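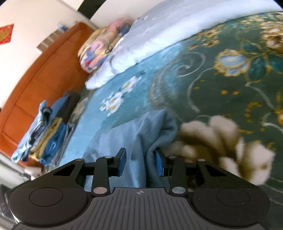 What went wrong with the Clavon hand tools in April? The jaws closed more slowly than the log said they did, so in many of our folding recordings the log shows the cloth as held when the jaws were still open.

The cause was small. An update changed how the tool reports the position of its jaws, and the new value ran ahead of the real movement by 50 milliseconds. On a hard object, such as a cup, you would hardly notice. On clothes it matters a lot, for the reason that soft fabric slides away between the pads during exactly this short time.

Grażyna Grabowska found it while she was checking sleeves. She had a list of grasps where the video and the log did not agree, and at first we thought that the cameras were late. We spent 13 days on the cameras. This was a wrong path, and I write it here so that the group at Nanen does not repeat it.

From 4000 recordings made on beds, 628 have the fault. They are now marked in the Kastavis archive and should not be used for training until the times are corrected. Recordings made on tables come from the older version and are fine.

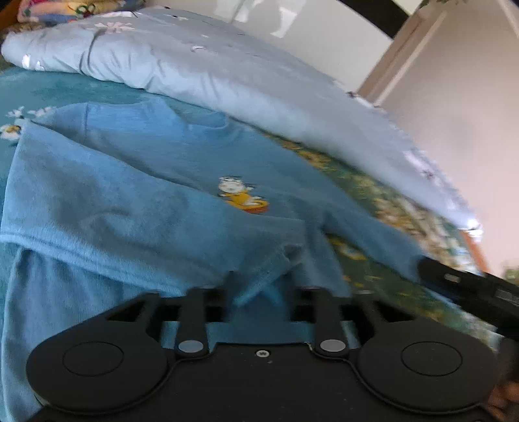 Ayman Mahasneh wrote to us that the delay is only half of the problem, and that he is more worried about the missing alarm. In his opinion a tool which reports a closed jaw too early should stop by itself, before a robot arm ever learns from it – with a person's hand near the jaws, an early "closed" signal is also a safety matter. He would like to see the check done at every start.

We agree with him, and the check is already written. When you switch the tool on, it closes once on nothing and compares the two times. Please keep your fingers away from the links while it does this. If the light stays red, put the tool aside and write to Iwona Bielecka, also when a second try gives green.

The corrected times for the marked recordings are not ready yet. Iwona is working on the thick fabrics first – fleece and quilted things – and the thin ones will follow in the next issue.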